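Ticket: Drafts vanish from the Grisell editor after 700 words
Opened: 2020-09-02
Product: Grisell (web version), posting to a Kedberg-hosted blog
Status: Closed by reporter

Hi, it's me again, the one who wrote in last spring about the upside-down header. Different problem this time! I'm doing a write-every-day challenge with a few other bloggers, and the editor keeps eating my drafts. I type along quite happily, the little "Saved" message comes and goes in the corner, and then once I get past 700 words or so the message stops showing up. If I close the tab after that and come back, everything past a certain point is gone. The title is fine, the tags are fine, the first chunk is fine. It's always the end that goes, and the end is usually the part I liked.

What I'm using: an old laptop, Firefox, home wifi. I've also tried Chrome. Same thing. No error message that I could find, though I'm not sure I'd know one if it bit me.

Things I tried before writing in:

Logged out and back in. No change.

Cleared the cache, which also logged me out of everything else I own, so that was a fun hour. No change.

Turned off the spelling add-on. I really thought that was it, because the next draft saved all the way through. Then I noticed the draft was only 200 words long, so of course it did.

Pasted an old finished post into a new draft. It saved! All of it, and it was a long one. So it isn't length by itself, or at least it isn't length when the text arrives all at once.

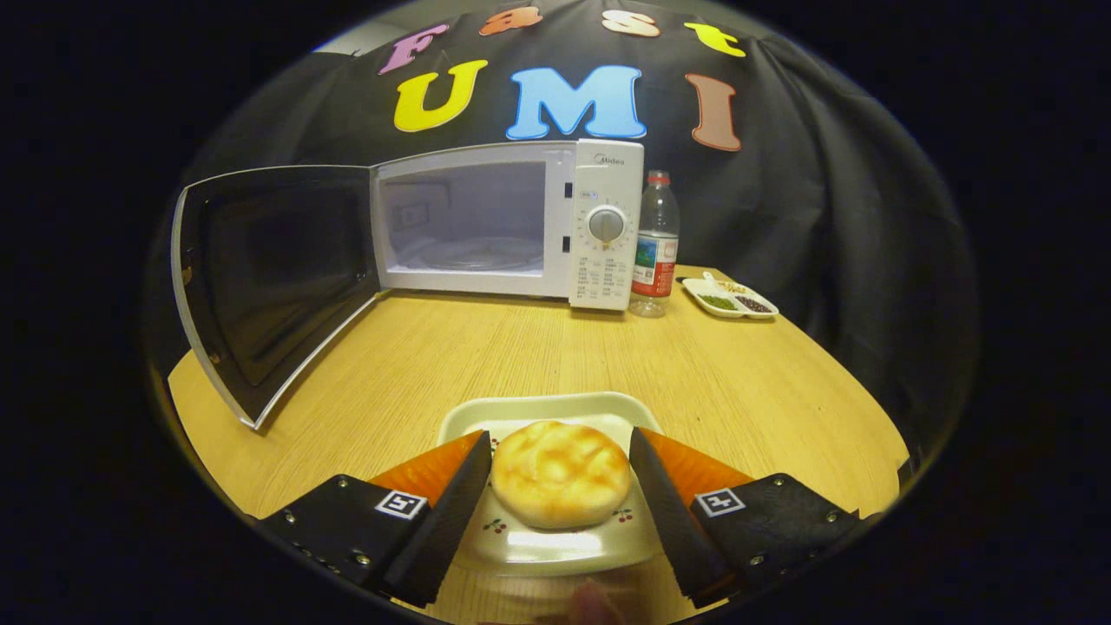
Update, same evening. I switched the theme from Campos to Drarcombe, since someone in the help forum said Campos does something odd with the live preview. I needed a post to test with, so I opened a new draft and typed whatever came into my head, starting with the bun, golden and a bit crackled on top, sitting on its white plate. You can get a surprising number of words out of one bun if you aren't fussy (I did the darker streaks, I did the pale underside, I did a long detour into my grandmother's views on butter). The "Saved" message kept coming up well past the usual danger zone. Closed the tab, opened it again, all there. I was so pleased I nearly published it.

Second update. Spoke too soon. I went back to the bun draft after supper to add an ending, and the ending didn't stick. Reopened it and the butter detour just stops in the middle of a sentence. So the theme isn't the cause, or it isn't the only one. I've put Campos back because I like the wide margins.

Reply from Kedberg support:
Thanks for the detailed notes. Could you check whether the same draft is open anywhere else, such as a phone or a second window? Grisell autosaves from every open copy, and an older copy can write over a newer one. Please also look under Draft > History and tell us how many versions are listed.

My answer: Oh dear. Yes. I had it open on my tablet, which lives on the kitchen windowsill with the lid shut, and I'd been starting every post on there over breakfast before moving to the laptop. It never crossed my mind that it was still "open" in any way that mattered. I also had 3 copies of the bun draft going in separate windows on the laptop, from all the testing. The history page lists 59 versions. Is that a lot? It feels like a lot. Most of them are the same opening paragraph with a comma going in and out.

The good news is that the missing endings are in there! I found two of them by clicking down the list, and I've copied them into a plain text file just in case. One was better than I remembered and the other one really wasn't.

It doesn't explain the "Saved" message going away, though. Does it stop when two copies are arguing with each other?

Reply from Kedberg support:
Yes, the message is hidden while there is a conflict. We agree it should show a warning instead. That change is on the list for November. Until then, please close the draft on one device before opening it on another.

My answer: That would help so much, thank you. A big red banner would suit me fine. I've now gone four posts with the tablet properly closed and haven't lost a word, so I'm happy to shut this ticket. One tiny request while I have you: could the history page show the word count next to each version? I'd have found my endings a lot faster. I can open a new ticket for that if you'd like it kept separate.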